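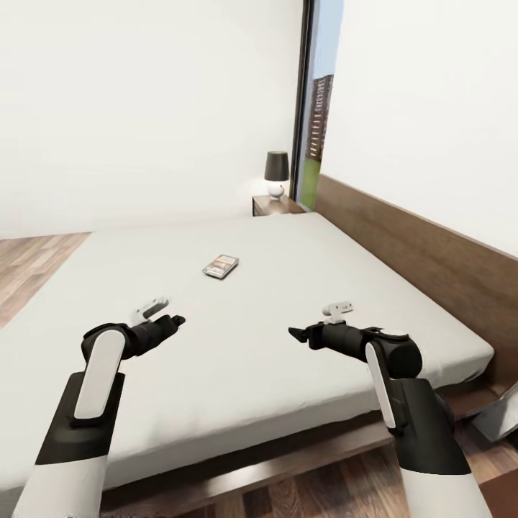
Zillport planner update brings two-arm tasks into the simulated bedroom

The Zillport team in Vetcombe has released a new version of its motion planning software for robots with two arms. The April release is the first one which can plan for both arms together, and the team has tested it mainly in simulated rooms of a home.

In one of these tests, the arms must work over a bed and pick up a small flat object from the mattress. Such a task looks easy, but it is difficult for a planner. The fingers have to come very low to take hold of a thin thing, and the two arms share the same small space above the sheet.

"Before, we planned the left arm first and the right arm had to wait," said Auður Snorradóttir, who leads the planning work. "Now both arms get one common plan. If one arm is late, the other one slows down too."

The team ran 384 trials with the old version and the same 384 with the new one. With the old planner, 193 trials ended without a collision between the arms or with the bed. The team has not yet published the full result for the new planner, but Snorradóttir said that only 8 trials failed for this reason.

The perception part has changed less. It still estimates the position of the object from the simulated camera images, and it has problems when the object lies at an angle and its edge has nearly the same brightness as the sheet. Pejman Taheri, who maintains this module, said a correction is planned for the next version.

Users of the older version should note that the configuration files have a new format. A conversion tool is included, but it does not convert custom gripper models, and these must be entered again by hand. Leopold Pfister is collecting error reports on the project's mailing list.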